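# Sleeveless tops keep sliding off plastic hangers on a freestanding rack

Posted in Clothes Storage & Laundry by **Lenuța Oprea** · 1,244 views

I moved into a smaller apartment in June and gave up a proper closet in the process. In its place I have a freestanding rack with a single rod and a pole at each end. It holds most of what I wear in warm weather, and for shirts with sleeves and collars it does fine.

The trouble is anything sleeveless, and anything soft. I have several tank tops, a couple of thin knit shells and one very soft top with a wide neck. I put them on plastic hangers, the smooth molded kind with curved shoulders and a bar across the bottom. By evening at least one of them has slid down on one side, and the next time I push the clothes along the rod it drops off completely. Then I find it on the floor behind the laundry basket with creases all over it.

Things I have already tried:

- Rubber bands wound around the ends of the hanger. They worked for a while, then dried out and snapped. One left a mark on a light-colored top.
- Folding the tops over the bottom bar. They stay on, but I get a line straight across the middle.
- Buying a packet of velvet-covered hangers. I liked them, but they shed dark fuzz on pale fabric, and I don't want to replace everything.

There is a second problem that may be connected. My empty hangers all end up bunched at one end of the rod. The hooks cross over each other and the bars lock together, so when I pull one out the others come with it, or the whole rack sways. The rack is a Fudel, bought secondhand, with no instructions. It is 182 cm wide according to the listing, so I don't think lack of space is the cause.

I would like to keep the plastic hangers if I can. Is there a way of putting soft tops on them so that they stay? And is there a better way to keep the spare ones?

---

**Fiona Shearer**

I worked in the back room of a clothing store called Pernton for several years and hung up a great many soft tops, so I can tell you how we did it. There are two parts to your question and I'll take the tops first.

Most people hang a top by holding it up by the neck and pushing the hanger down through the neckline. With a shirt that buttons, this is fine because you can open it up. With a soft pullover or tank it stretches the neck a little every time, and a stretched neck is what lets the shoulder slide. Go in from the bottom hem instead. You need a flat surface, and a table or a made bed is better than your lap.

1. Lay the top face up and smooth it out with your palms until you can find both shoulder seams. Don't start while it is still in a heap. A soft top that is bunched up will twist around the hanger and you won't notice until it is on the rod.
2. Put the hanger down next to it, with the hook pointing toward the neck.
3. Open the hem and slide the hanger up inside, hook first, until the hook comes out of the neck.
4. Pull one shoulder seam over one end of the hanger, then the other. The seam should sit on top of the curve. If it is hanging off in front or behind, the top will creep that way all day.
5. Lift it by the hook, give it one light shake, and check that the hem is level before you put it on the rod. 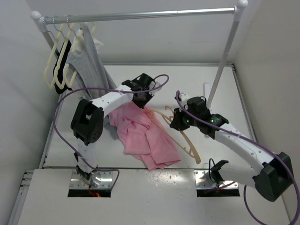
The width of the hanger matters as much as the way you put it in. For a narrow sleeveless top, the ends of the hanger should stop just inside the armholes. If they stick out past the shoulder straps, there is nothing for the strap to rest on except the steepest part of the curve, and gravity does the rest. Ordinary adult hangers are too wide for a lot of tank tops. Look for the size sold for teens or for petite clothing. You might only need a few of them, and you can keep your present ones for everything else.

For the very soft one with the wide neck, I would not hang it at all. Fold it and put it in a drawer. We did that with all the heavy or loose knits at the store because a hanger ruins the shoulders in time.

If you do want more grip on the hangers you have, use a thin line of clear silicone along the top of each shoulder. Let it cure fully, according to what the tube says, before any clothing touches it. It doesn't dry out the way rubber bands do. Try it on one hanger first and leave an old T-shirt on it for a few days.

Now the spare hangers. They lock together when the hooks face different ways, or when they are different shapes. If you have a couple of odd ones mixed in with a set, the odd ones sit lower or higher and catch on the bars of the rest. Take all of the empties off the rod, sort them by shape, and put them back with every hook facing the wall. You should be able to lift any one of them straight up without moving the others. Keep the odd ones somewhere else, or use them for coats.

It also helps to put the hanger back at the moment you take the clothing off it. If you leave it in the middle of the rod, it gets shoved to the end with the next armful – and that is how the pile starts.

> **Lenuța Oprea:** Thank you, this is very clear. I have always gone in through the neck. I measured one of my hangers against a tank top and the ends stick out well past the straps, so that explains a lot. One thing I'm not sure of: should the spares be on the left or the right?

> **Fiona Shearer:** Whichever end you don't reach for first. It makes no difference to the clothes. Just don't put all the heavy items at the other end, or the rod will carry more weight on one side.

---

**sakamoto_drawers**

Just get clips. They make hangers with two clips on the bar and you can clip the straps to it. I paid 80 cents each for mine at a closing-down sale and they have lasted for years.

They do leave little dents in the fabric if the clips are strong. I put a bit of folded tissue in between and that mostly takes care of it.

> **Fiona Shearer:** Clips are all right for skirts. I would be careful with them on thin knits, even with tissue. The weight of the top pulls on two small points.

---

**Osine**

About the swaying, which the others didn't cover. Check the joints where the rod meets the poles. On a used rack they are often loose, and on some models the end caps unscrew and there is a bolt underneath. I don't know the Fudel, so look before you turn anything. Take the clothes off first.

If it still sways when everything is tight, check the floor. Mine was leaning because one foot was on the edge of a rug. I moved the rug.

> **Lenuța Oprea:** One of the joints was loose, on the side where the spare hangers were. I tightened it by hand and it is steadier now. I have also ordered six narrow hangers and will try the silicone on two of the old ones.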